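首页 › 项目动态 › 进展汇报

Rastville 社区厨房课项目：一月进展汇报

Solomiia 你好，

又到交作业的时候了！上次你回信说希望我少贴表格、多讲讲实际情况，那我就不客气了，想到哪儿写到哪儿。数字都在附件的账目里，这封信主要讲人和课。

一、课开得怎么样

先说好消息：冬季班开起来了，报名的有15户，比秋季多，教室刚好坐得下，再多就得搬凳子到走廊里去。课还是晚上六点半开始，本来想提前到六点，结果大家都说下班赶不及，只好作罢。

内容上我们做了点调整。秋季那套教案太像营养学讲座了，我自己讲着都犯困。现在每节课只讲一样东西，比如豆子怎么泡、剩米饭怎么处理、一只鸡怎么吃三顿，讲完马上动手。反应好多了，有位阿姨连着来了四次，第五次把她儿媳妇也拽来了，婆媳俩为了放不放糖争了半节课，全班都在听（我也听得津津有味）。

唯一不太成功的是发面那一节。一月的教室实在太冷，面团放了一个多小时还是老样子，最后我让大家拿回家接着发，第二天群里陆陆续续有人发馒头的照片，有的圆有的扁，总算没白折腾。下次这一节挪到四月。

二、教材

《小厨房手册》的初稿写完了，一共12章，Utum 那边的编辑看过前半本，意见是“菜谱够了，收拾厨房的部分太少”。我想了想，确实。很多学员家里台面就那么一点儿地方，切菜板一放就满了，光给菜谱没用。所以后半本我加了一章讲台面：哪些东西该常年摆着，哪些用完就收，浅色石材台面沾了姜黄和酱油怎么办（赶紧擦，别等吃完饭）。

这一章改了三遍，还是嫌长。有个问题想听听你的意见：清洁那部分要不要按材质分开写？石材、木头、不锈钢，各家情况不一样，分开写清楚，但篇幅又要涨。
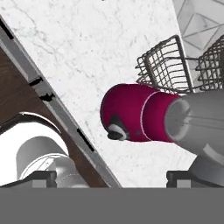 三、钱花到哪儿了

大头还是食材和场地。食材比预算略低，主要是 Pellimis 市集的摊主们愿意把收摊前的菜便宜给我们，白菜和胡萝卜几乎半价。场地费倒是涨了一点，Hutsuliak 楼的暖气单独收费，去年签合同时我没看仔细，这个怪我。

印刷费还没动。手册我想先印50本，给现在的学员和图书室用，看看哪里写得不清楚，改完再考虑多印。先问过一家印刷店，黑白内页加彩色封面，价格在预算之内；如果全彩就超了，这个我不坚持。

四、遇到的麻烦

带课的人手还是紧。现在固定带课的只有2个人，我和一位退休的食堂师傅，我们俩谁感冒了这周就得停课，一月就停过一次，后来补上了。我已经在打听附近职校烹饪班的学生愿不愿意来帮忙，给一点交通补贴就行，补贴可以从食材省下来的钱里出，如果你同意改这笔用途的话，麻烦回信说一声，我好入账。

还有一个小麻烦：炉子。教室那台四眼灶有一眼打不着火，师傅来看过，说要换零件，零件还在路上。这段时间大家轮着用三个灶眼，炒菜的那组总抱怨炖汤的那组占地方。

五、接下来

二月的课照常。手册后半本月中给 Utum，他们答应两周内返稿。春季班的报名我想早点开，海报还是用去年的底稿，改个日期和课表就能贴。

另外，你上次提过想来旁听一节，炖豆子那节最适合，不赶时间，而且结束的时候有饭吃。来之前跟我说一声，我多泡一把豆子。

附件：一月账目、冬季班课表、手册目录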